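Equipment planning, second progress report
Prepared by the project lead for the Skarilus small equipment fund

Summary for the fund office

We are now in the middle of the planning stage for the second work cell at Grotolstead. The grant pays for planning and for the first orders only, so this report is mostly about what to buy, what to leave out and what we still do not know. The spending is within the plan. One decision is needed from your side, and it is explained near the end.

The present cell, with two arms on one shared rail, is the model for the new one. We used it in July to check the layout on household work with mugs, coasters and a tray, the same kind of task which the Ulleck site will be asked to do. 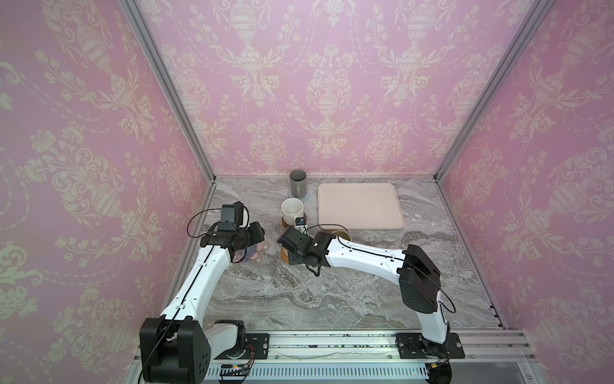
Page last changed: July, by the Grotolstead project office

Arms and mounting

We asked Filali for a price for one more pair of arms with grippers and wrist cameras, and received it in July. The price for the pair is a little higher than in our first budget, but it includes the mounting plates, which we had put on a separate line. I have therefore joined these two lines in the table sent with this report.

We want to keep both arms on one aluminium rail at the front of the table. A separate stand for each arm was also considered. It would give more freedom, but every move of a stand would mean a new calibration, and we have no staff hours planned for it.

Cables and small parts

This line was too small in the first budget. It was 166 euros and we now ask to make it 412 euros, with the difference taken from the reserve. The increase covers longer camera cables, cable clips for the arms and a closed cover for the tray under the rail. In the present cell the small circuit board and its wires are within easy reach of anybody who cleans the table, and at Ulleck the cleaning will be done by people who do not know the equipment.

Objects for the tasks

The mugs and coasters cost very little, but they need planning like everything else. For Ulleck we want the same mix: mugs in different colours, and coasters in wood, woven material and translucent material. The translucent ones should stay on the list, as we would like to compare how well the cameras find them on a marble pattern. A spare set of everything is included.

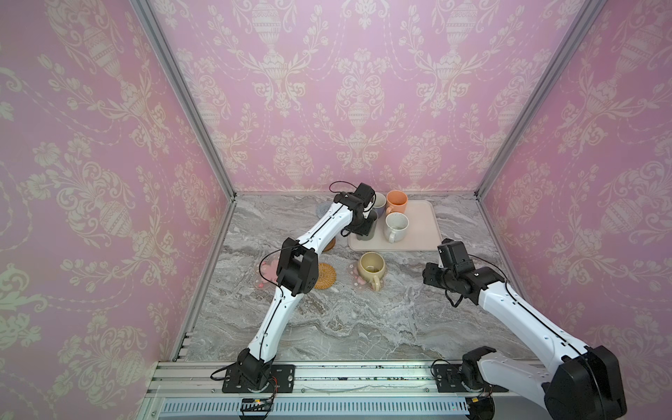 Mugs on the pink tray, with the left gripper at a dark grey one.

Walls and table

The patterned wallpaper and the marble pattern of the table will be repeated in the new cell. Both are cheap to change, and we plan to buy 3 different wall patterns – the old one and two new ones. The frame posts come from the same aluminium system as before, so our tools are enough.

Delivery and risks

Filali gives a delivery time of over 2 months for the arms. The table and the frame can be built while we wait. The main risk is the room at Ulleck, where the electrical work has not yet been confirmed. If it is late, we can keep the arms in store at Grotolstead without extra cost.

Decision requested

Please confirm that we may move the difference for cables and small parts from the reserve. The order for the arms does not depend on this answer, but the order for the rail cover does.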